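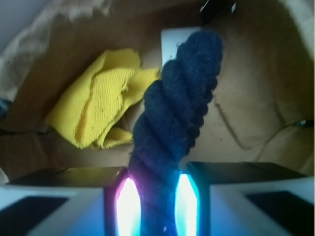

## Navy wool, finally!

June 2020

I've been after a proper dark navy for ages, and this skein from Relero is it — thick, fuzzy and twisted up tight, with little tufts escaping at the end. I paid 4 dollars for it and I'm thrilled (my favourite colour, too!).

It's going into a chunky cowl, hopefully done before November. The leftovers will live with the other soft bits, in a round tub lined with brown paper. 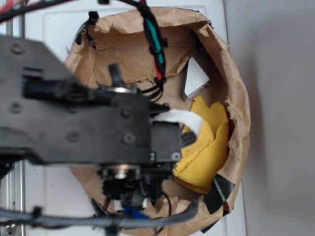 *Yellow cloth in the paper-lined tub — love that colour!*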